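Horkeck hand-held gripper, two-unit kit: review for buyers

Price as tested: 1,016 per unit, excluding tax and delivery
Supplier: Lundholm
Rating: 3.5 out of 5

We bought two Horkeck units to decide whether to fund a full set next year. The alternative was a second arm from Kavstead, which would have taken the whole equipment budget and left nothing for spares. The hand-held route spreads the cost and lets several people record at once, provided the floor space and staff hours are in the plan too.

The quoted price covers the gripper, one charger and a soft case. It does not cover the mount plate, storage cards or a replacement set of finger pads. Add roughly 19 per cent to the quote before comparing it with anything else. Özkan sells a compatible mount plate for less than the Lundholm part, and the fit is the same.

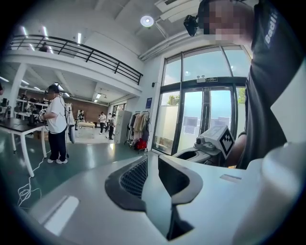 Setup took under an hour per unit. Calibration is done from a printed sheet and has to be repeated if the camera mount is loosened. Jaw travel is smooth and the trigger has little play. After 80 sessions one unit had developed a slight click on closing; the other had not. Weight becomes noticeable towards the end of a long session, and we now schedule breaks on that basis.

Two points for the budget holder. Finger pads are consumables and should be a separate line. Delivery of spares was slow, with one order placed on a Sunday in December arriving well into the following month, so hold a set in stock from the start.

Good: price per unit, trigger feel, simple calibration.
Poor: accessories sold separately, spares lead time, soft case too small for the gripper with its mount fitted.

We will order more, with the Özkan plates.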